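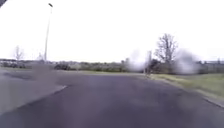

Dark surface course with a low curb and a paler paved strip alongside, on an overcast day. No lane markings.

Patham 702 Surface Course

Fine-graded hot mix asphalt for access roads, campus loops, parking approaches and quiet two-way streets
Supplied and laid by Cormier

Overview | Where it works | The edge | Laying | Light and color | Care | Ordering

Overview

Patham 702 is our everyday top layer, and it's the mix we get most excited about in the yard. It's a dense, fine-graded asphalt with small stone and enough binder to close up tight under the roller. What you get is a road that looks calm. Big open stretches of it have that even, quiet gray that makes the whole site feel tidier, even before a single line of paint goes down.

We've been laying 702 for long enough to have changed our minds about a few things. The original recipe had a coarser sand that we liked for its grip but that left the surface a bit scratchy-looking along the joints. Rosaire Marchand, who runs our mix plant, swapped it for a washed sand from a different pit and the joints got a lot harder to find. We kept the number the same, so if you have an older spec sheet with "702" on it and the words "coarse natural sand" in the second row, please recycle it and ask us for the current one.

Where it works

Access roads and site loops are the natural home for 702. Think of the road that goes around the back of a school, the approach to a business park, the long curve between the gate and the parking lot. Cars, delivery vans, the weekly garbage truck, the odd bus: all fine.

Wide roads suit it especially well. A coarse mix can look busy across a wide road, with every change in the stone showing up, and a fine one stays restful right across. It also follows a gentle curve nicely. We'd happily put it on any long bend where you want the eye to travel along without stopping.

Please don't use it for:

Truck yards where loaded trailers stand on their landing legs
Tight turning circles used by heavy trucks all day
Steep ramps (talk to us about the Patham open-textured mix, which has a lot more bite)
Any base that hasn't been proof-rolled

That last one matters more than the other three together. A surface course can only be as flat as what's under it, and we will come out and walk your base with you before we quote. We like doing it. Bring boots.

The edge

A good edge makes a road. We lay a lot of 702 against low curb, with a lighter paved strip on the other side for people on foot, for bikes, or as a slow side lane, and it's a combination we keep coming back to. The pale line of the curb between two different grays tells drivers where the road stops, and it does that job without signs or paint.

For the curb itself we use the Stimeck low profile unit. It's precast, with a softened top corner, and each full-length piece weighs 79 pounds, so plan on a curb clamp and a second pair of hands. Stimeck also makes a dropped unit for driveways and crossings, plus left and right transition pieces. Order the transitions early! They're cast in small batches and they're always what holds up a job.

Low curb is easy on tires and easy to mow up to. It does carry less water than a tall one, and on flat sites we'll usually ask to see your drainage plan before we agree to it. If the gutter line has to work hard, we'll say so and suggest the standard height.

For the strip beside the road, most people pick one of these:

Patham Light, the same fine grading with a paler stone, which stays a shade or so above the 702 next to it
Broom-finished concrete, poured in bays
Plain 702, if you'd like the whole width to match

Patham Light is our favorite of the bunch. It has a flatter, more matte look than the main mix and it keeps its difference as both of them age, though the gap narrows over the years.

Laying

702 goes down in 2 passes on new construction: a binder course first, then the surface course once the binder has been checked with a straightedge. On an overlay we mill, sweep, tack and lay in a single pass. Either way we try hard to pave the full width in echelon, with two machines working slightly staggered so the center joint gets rolled while both sides are still hot. It takes more people and a lot more radio chatter, and the center of the road is so much better for it.

Brock Paquette leads the paving crew and he's particular about rollers. Steel drum first, close behind the paver, then the rubber-tired roller, then steel again to iron out the marks. No stopping on the hot mat, no sharp turns, and water tanks full before the first truck tips. If you come and watch (do, it's great fun) you'll hear him before you see him.

Our biggest single run of 702 so far was a loop road that took 522 tons, laid in August with a start at 5 a.m. to keep ahead of the afternoon traffic to the site. Lucie Bergeron scheduled the trucks for that one and the paver hardly paused.

We don't lay in rain, on standing water or on frozen ground, and we'll move a date before we'll push our luck. A cloudy, dry day with not much wind is lovely paving weather. The mat cools slowly, the crew stays comfortable, and without glare it's much easier to spot a low place while there's still time to fix it.

Light and color

Asphalt gets called black, and for the first few weeks it nearly is. After that 702 settles into a deep gray with more going on in it than you'd expect. Under a white sky it can pick up faint purple and blue tones, with a soft sheen where the daylight catches the road. In low sun it goes warmer. Sylvie Bergeron keeps a row of sample slabs outside our office door so people can see fresh, one-year and older pieces side by side, and we'd urge anyone choosing a color to look at them outdoors. The indoor lights make everything look brown.

Color questions come up a lot with street lighting too. If you're putting in lamps at the same time, a slim gray column sits very comfortably beside this surface. We've worked around plenty of the Stovetti tapered columns, and we're glad to coordinate ducts and foundations with your lighting contractor. Get the ducts in before the binder course, please. Cutting a trench across new asphalt is a sad way to spend a morning.

Line painting is a separate job that we don't do ourselves. Leave the surface a couple of weeks before you mark it, or ask your painter what their product needs. Some of our clients leave a private loop unmarked altogether, and with a clear curb line it can look wonderful. Whether that's allowed on your site depends on your local rules, so check with the town first.

Care

There isn't a lot to do. Sweep it when leaves build up along the curb, keep the gutter inlets open, and clean up fuel and oil spills soon after they happen, using absorbent granules and a stiff broom. Don't pressure-wash at close range.

Look the road over in spring. Hairline cracks are worth sealing while they're still hairlines. If you have hedges or shrubs planted close to the edge, trim them back on the road side so roots and wet leaves aren't sitting against the pavement all winter.

Patches will show for a while. Fresh mix is darker than what's around it, and a repair in a pale strip stands out more than one in the main road. Cut patches square, seal the edges, and give them a season or two. For small repairs we keep Patham 702 in hand-lay batches at the plant, and you're welcome to pick some up in an insulated box (call first, as it's made to order).

Ordering

Laid price is by the square yard and depends on depth, access and how far you are from the plant. Collected mix is by the ton. There's a minimum for laid work, but we often pair small jobs in the same area, so ask even if yours seems tiny.

When you write, it helps us to have:

A plan or a marked-up aerial view with the road width
What's there now (gravel, old asphalt, bare ground)
The heaviest vehicle that will use it
Curb type, or "not sure yet"
Whether the road can be closed, and for how long

Pankaj Sachdeva answers estimates and will send back a drawing along with the price, with the falls marked on it. He also has the spec sheets for 702 and Patham Light, the Stimeck curb dimensions and a page of notes on joint layout that he's rather proud of.

Sample slabs can be borrowed for a week. They're heavy and they shed a little grit, so bring a blanket for the trunk.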